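Burger prep on a small table

I have been reading the Tukgate lunch threads again, and the argument over where the lettuce goes now runs to more than 200 replies. I put it at the bottom, under everything else. The leaf keeps tomato juice off the bread – most of it, anyway.

Purple cabbage and green lettuce share one clear container at the far end of the tray, and the tomato waits on the table to the left.
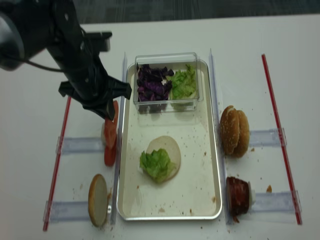
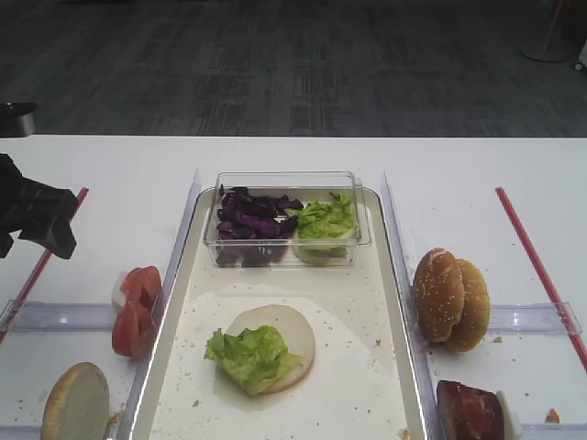
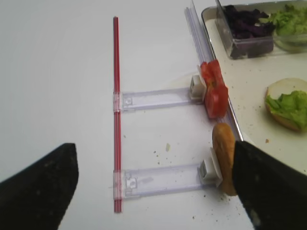 What I would change

Crumbs get everywhere with these buns. The Jenness ones are softer and shed less, but they come in packs of 6 and go stale by the second day. Next time I'll slice the tomato thinner and leave out the onion.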